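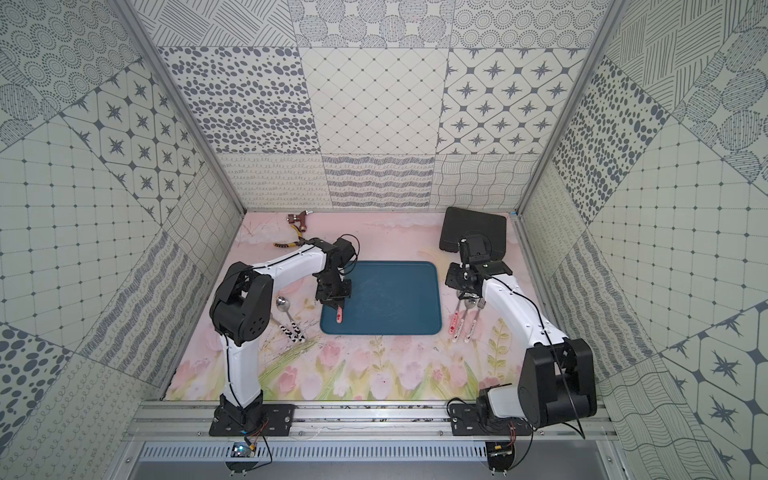 Robots learn to lay out the cutlery, but slowly

2019-09-23
By Josefien Jansen

A small workshop in Badcombe is trying to answer a question that many people ask when they come home to a full sink: when will a machine do this for me? The people at Grovetti have worked on it for almost two years, and their reply is careful. For some chores it can be soon. For most of them, not yet.

The company builds and tests pairs of light robot arms for simple work in homes, canteens and shops. This autumn the job is cutlery. The arms must take spoons, forks and other utensils from both sides of a tray and put them on it, without pushing the others away and without dropping anything on the floor.

"People think that this is the easy part of the kitchen," says Noemi Ruggiero, who leads the tests. "My son could do it when he was three. But a spoon is a difficult thing for a robot. It is thin, it lies flat, it shines, and when you press on one end the other end goes up."

The team uses two white arms which stand side by side on a rail, each with a black gripper with fingers. The tray is dark teal and has a low rim. The utensils come with different handles, among them a cow print and small red hearts. Ms Ruggiero bought several of them herself at the market, and she wanted them to be different on purpose. A robot which has learned only with plain steel can be lost when it meets a handle with a pattern.

For the same reason the walls of the test cell are covered with spots, stars, waves and grids, and the mat below has pink tulips and clouds. A real kitchen is also full of things to look at, the team says, and a customer will not paint the room grey to please the robot.

The numbers show how far there is to go. In the last full round of tests the arms made 228 attempts to place one utensil on the tray. In 70 of them the utensil did not arrive. Most of these were missed grips, where the fingers closed on nothing or on the mat. In other cases the utensil was picked up well but it turned in the gripper and fell on the way.

Jeferson Magalhães, who writes the software, is not unhappy with this result. In December last year, he says, the arms failed more often than they succeeded. What worries him more is the time. A person can put out the cutlery for a table while speaking on the telephone. The arms need several minutes for one tray, and somebody must stay near to stop them if something goes wrong.

"I would not leave them alone in my kitchen," he says. "I would maybe leave them alone with the spoons."

There are other opinions in the building. Reinaldo Godoy joined Grovetti from Makori, a firm that supplies machines to bakeries, and he believes that the shop floor will come before the home. In a shop or a canteen the same tray is used every day, the table has always the same height, and there is no dog. He would like to see the arms sorting clean cutlery behind a counter within 2 years. For private homes he does not want to give any date.

A first trial of this kind is already agreed. The Girilard canteen, which serves around 200 lunches on a normal day, will give the team a corner near the dish return for some weeks in winter. The arms will work there only after the lunch hours, with cutlery that has already been washed and dried by the staff. Putting it on the trays will be their only task.

Florêncio Cardoso has managed the canteen for a long time and he said yes after one visit to the workshop. He has heard promises about kitchen machines before. Some years ago he tested a machine for peeling vegetables, and it is now kept in the cellar. Still, he finds it hard to hire people for the afternoon shift, and sorting cutlery is the work that his staff like least.

"If it does half of the forks, I am content," he says. "But it must not be in the way. If my people have to walk around it, it goes to the cellar too."

His staff have asked whether the trial means fewer hours for them. Mr Cardoso says that it does not, and that the hours for the winter are already written in the plan. The question of later years is open.

Until the trial begins, the work in Badcombe continues with the same kind of exercises. The next step is to let both arms work at the same time. Now they often take turns, so that they do not meet over the tray. After this come glasses, which Ms Ruggiero expects to be slower still, and for which she has bought plastic ones.

Folding clothes, a chore that readers often ask us about, is not in the plan. The team tried it for one week in spring with tea towels. Mr Magalhães describes the week as educational and prefers to talk about spoons.

Grovetti will open the workshop to visitors for one afternoon before the canteen trial starts. The day is not decided yet. Schools that want to come with a group are asked to write to the company first, as there is place for only a few people at a time beside the test cell.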